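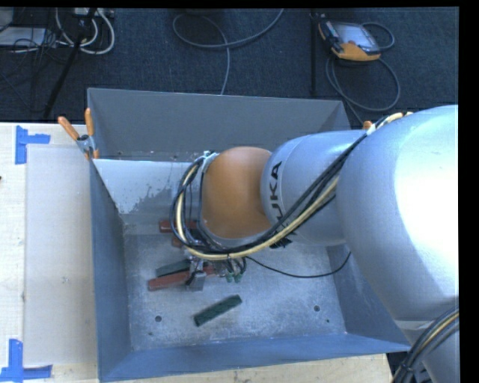

1. Protective stop on the bin cell, Drematdale

The arm went into a protective stop during the July endurance run, at pick 1,904, with the gripper low in the bin. The controller logged a torque deviation on the wrist axis. Alper Gündoğdu reported that the cause was the gripper cable catching as the wrist turned. The cable bundle runs down the arm, passes under the orange joint and loops up on its far side, and the thin black cable from the gripper sags over the bin floor before it rises back towards the arm. On a deep pick the sag is close enough to the blocks for one to trap it. The connector was pulled half out of its seat. No injury. No damage to the arm.

Georgiev asked whether the stop was within the expected time. Log checked at the meeting: yes.

2. Findings

Wrist rotation in the pick program was limited in software to the values set before the new gripper was fitted. These were not reviewed at the change. Agreed that this was the main fault.

Cable ties had been placed by eye. No drawing exists for the routing.

The Dendis planner does not model the cables at all, so a clear path in simulation says nothing about them. Noted. Jomulex to be asked if a swept volume can be added round the wrist.

3. Restart conditions

Speed in automatic to stay at 40 per cent until item 2 is closed. Manual recovery from a stop inside the bin to be done from the pendant only, one person at the cell, gate key removed. The practice of freeing the cable by hand with drives on is to cease. It was done twice in June and not written up.

80 picks at the reduced speed to be run and logged before any increase is discussed.

4. Actions

AG: reroute gripper cable, shorten free length, draw the routing. Before restart.
AG: new wrist limits, with a copy to Georgiev.
Georgiev: write to Jomulex on swept volume.
Georgiev: add cable check to the start-of-shift sheet.

5. Any other business

Spare connector, 2 off, on order. Bin clamps to be checked for tightness at the same time as the cables.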